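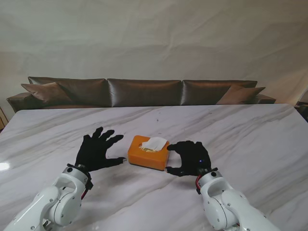 Kallio Bimanual Manipulation Platform

07/12/2022
By Esben Steinarsdóttir

Kallio is a two-arm research platform for the study of everyday household handling. It is supplied to university and industrial laboratories as a complete workstation, with two jointed arms, two five-fingered hands and the Clostis control software. The platform was developed by Cloto to support research on tasks in which one hand must hold an object steady while the other works on it.

Research method

The method used on Kallio is called staged contact learning. A trained operator first guides both hands through a task, and the software records joint positions, finger positions and fingertip forces. The recording is then divided into stages according to changes in contact. A separate short policy is trained for each stage, and a supervising policy decides when to move from one to the next.

Drawing a tissue from a box is the reference task. It was chosen for its combination of a light container, which slides when pushed, and a thin, soft sheet that changes shape as soon as it is touched. One hand braces the box while the other takes hold of the tissue and lifts. The task is divided into 5 stages: approach, brace, pinch, draw and release. Either hand may take the bracing role, depending on how the box is turned on the table.

The training set for the reference task contains 3761 demonstrations, collected on hard, smooth tabletops. Box position and direction were changed between demonstrations. Sessions were limited to 24 demonstrations per operator, after which the fingertip sensors were zeroed again.

Results

Policies trained by stage completed the reference task more often than a single policy trained on the same recordings. The greatest improvement was seen in the brace stage. The single policy tended to push the box away before the second hand had reached the tissue. Under the staged method, the supervising policy does not permit the pinch to begin until a steady force has been measured on the bracing side.

Two limits should be noted. Performance falls when the box is nearly empty and the tissue no longer stands above the slot. Glare on polished stone also affects the estimate of the box edges, and laboratories are advised to use diffuse overhead lighting where possible.

Hands and gloves

The hands are worn with black gloves during contact work. The gloves provide a more even grip on glossy packaging and protect the finger joints from paper dust. A glove should be replaced when the fabric becomes smooth at the fingertips or after 12 weeks of regular use. The grip calibration must be repeated after each replacement.

Software and data

Clostis includes the recording tools, the stage editor and the trained policies for the reference task. Recordings made on the earlier Akico workstation may be imported, although they do not contain fingertip force and cannot be used to train the brace stage. A revised stage editor is planned for April.

Laboratories wishing to receive the demonstration set should submit a written request to the Cloto research office, stating the intended use and the name of the responsible investigator.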